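Dilstead House Collections
Gallery: Household Tableware from the Bernmont Gift
March 2020

The Bernmont Gift consists of 616 pieces of domestic tableware, received by Dilstead House from a single family and kept together at the donors' request. Most of the pieces were bought for daily use and show it. The gift includes dinner and side plates, serving bowls, cups and saucers, sauce boats, and a small number of kitchen items that were stored in the same cupboards.

This page introduces part of the gift. The full list may be consulted in the reading room by appointment. Readers who need measurements or information about marks on the base of a piece should write to the collections office and give the shelf number wherever possible.

About the gift

The tableware came to Dilstead House in 61 cartons. It had been packed by room, and the labels on the cartons have been copied into the catalog, as they record where the family kept each group. Plates used in the kitchen were stored apart from those used in the dining room, although several patterns appear in both.

Pieces are described in the catalog by form first, then by color and finish. The cataloging terms follow those already used for the Vasura bequest, so that the two groups can be searched together. Where the form of a piece falls between a deep plate and a shallow bowl, both terms are entered. This affects a large share of the serving ware, and readers are advised to search under each.

Cleaning was kept to a minimum. Surface dust was removed with a soft brush, and old price stickers were left in place where they had not damaged the glaze. Knife marks, worn gilding and stained hairlines are recorded as evidence of use and have not been treated.

Glazes and rims

White wares make up the greater part of the gift. They are less alike than the word suggests. Some are a cold, bluish white and others are closer to cream, and the difference is easily lost under strong light. Visitors to the study room are asked to compare pieces on the gray cloth provided and away from the window.

Colored rims occur on both plates and bowls - most often in tan, gray or a dull green. The catalog notes the color of the rim separately from the color of the body. It also notes whether the rim is smooth, scalloped or molded, as replacements within a set often differ on this point.

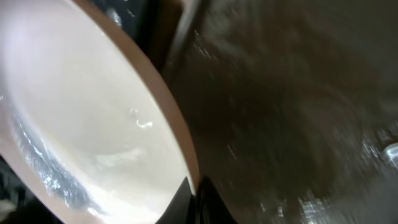 White glossy ware with a smooth rim in warm tan or pinkish beige. The pale interior has faint pink and lavender tints and takes a strong shine.

Related groups

The Tạ deposit, on long-term loan to Dilstead House, contains a smaller body of plain white serving ware and is useful for comparison. It is shelved in the same room as the Bernmont Gift. The two groups are cataloged separately, and requests should state which one is required - shelf numbers in the two groups can look very similar.

Visiting and handling

The study room is open by appointment. Readers may request up to 5 pieces at a time, and no more than 2 of these may be large serving pieces. Requests should reach the collections office one week before the visit.

Tableware must be lifted with both hands and supported from beneath. Pieces should not be picked up by a handle or knob. Rings and bracelets are to be removed before handling. Pencils only may be used at the tables.

Copies of gallery pictures may be requested for private study. Permission for publication is considered separately, and the credit line must read "Bernmont Gift, Dilstead House."

A further part of this gallery, covering cups and saucers, is planned for June.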